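In Praise of the Dining Table
Opinion | 8/29/24

I want to make a case for the most ordinary piece of furniture most of us own, or used to own. I mean the big table. The one with leaves in the closet, the one you bump your hip on, the one your aunt wanted to give you and you said no because the apartment was too small. Say yes! Find a way to get it through the door.

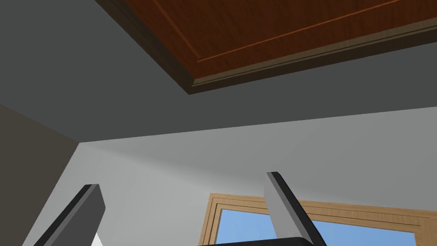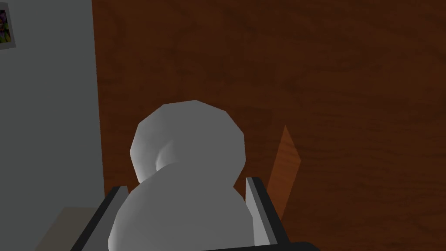
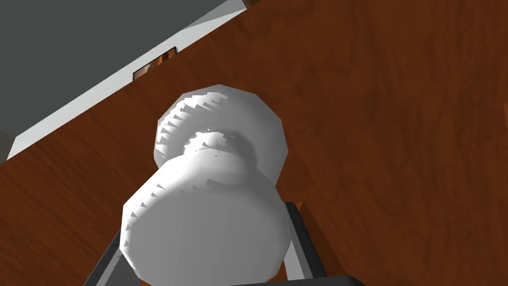

Reddish-brown wood in the first view and the last, white and rounded shapes in the second and third.

I grew up in Platholm, in a house where the dining table took up so much of the room that you had to turn sideways to reach the window. We ate there, sure, but we also did taxes there, cut out dress patterns, wrapped presents and argued. When my parents moved to a condo in May, the table came to me, and I have been a little bit in love with it ever since.

The trend has been going the other way for years. The new building at the end of my street, the Flestlow, has 24 apartments, and I toured two of them when they opened. Lovely light, good closets, and a kitchen counter with three stools where a table ought to be. You can eat at a counter. What you can't do very well is look at each other. Everybody faces the sink, and whoever sits in the middle spends dinner turning their head left and right like they're at a tennis match.

A table puts people across from each other, and I think that changes the talk. My kids tell me more at 6:30 over rice and beans than they do in a whole afternoon of me asking. Homework goes better there too, with somebody nearby peeling carrots and half listening. And a jigsaw puzzle can live at one end for a week (ours was a lighthouse, and we are still short one piece of sky).

I know what people say about space, and I take it seriously. Our place isn't large. We gave up the second couch, and I was sure I'd miss it -- I haven't thought about it once until writing this sentence. A drop-leaf will do the job in a small room, and so will a folding table with a cloth over it. I care much more about having a surface that belongs to everyone than I do about what it's made of.

Money is the easier part. Old dining tables are close to free right now! The secondhand place next to Bianchini, the bakery on Mill Street, had a solid one with two leaves for 25 dollars last spring, and it sat there for weeks. People want desks. I kept going in to visit it.

Last month we had 14 people for supper, with the table pulled out as far as it goes and a card table shoved against one end, an inch lower, so the bread basket had to be passed over a small cliff. It was loud, and the chairs didn't match. Two of the kids fell asleep under there, on the rug, and we kept talking over their heads until the candles were down to stubs.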